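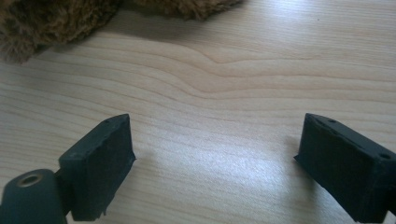 The Surau table top in its pale finish, with a shaggy brown plush at the far corner.

Surau Table Top, Pale Finish

We've had tables from Terkmont in the shop for years, but the Surau is the one people keep stroking on their way past the till. It's a light, creamy blond wood with a fine grain running across it, mostly straight and calm, and then every so often it does something lovely. On the top in our photo the lines lift into a soft little hump and settle down again. Yours will have its own pattern, so please don't expect that exact ripple (though we'd be pleased for you if you got one!).

The finish has a slight gloss. You'll notice it most near a window or under a lamp, where the light spreads into a pale patch and the grain goes quiet. Step to the side and the lines come back. If you want a completely flat, chalky look, go for the matt version, which we can order in but don't keep on the shop floor.

It's a brilliant family table. Homework, jigsaws, a teddy's tea party, a sewing machine at one end and somebody's supper at the other. The colour stays cheerful on a grey morning and gets along with almost anything you put on it. Dark browns and caramels look especially good against it.

Sizes and fitting

The standard top is 800 mm deep and comes in two lengths. It arrives ready finished, with pilot holes on the underside for the Papadopoulos leg set or the Plutgate trestles. The leg set is the steadier of the two if you have small children who lean on things. The trestles fold flat and we love them for a spare room.

Top only: £269
Leg set: sold separately, nine fixings and a key in the bag
Lead time: longer for orders placed in November, when the workshop gets very busy

Looking after it

Wipe with a soft damp cloth and dry it straight after. Use a mat under hot dishes. Felt pads under lamps and heavy pots will save you some heartache, as fine scratches do show on a glossy surface when the light is low. Small marks can be rubbed back along the grain with the 300 grit pad from our care kit, then given a thin coat of the matching finish. Go gently and try it on the underside first.

Samples

We post small offcuts so you can see the colour at home. Do try one in the evening as well as in daylight, because the wood looks noticeably creamier under a warm bulb. Let us know which finish you're after and we'll pop it in the post.

Filed under: Tables & Desks > Table Tops > Light Woods

Page last updated: November

Contact us | © Surau tables and table tops | Back to top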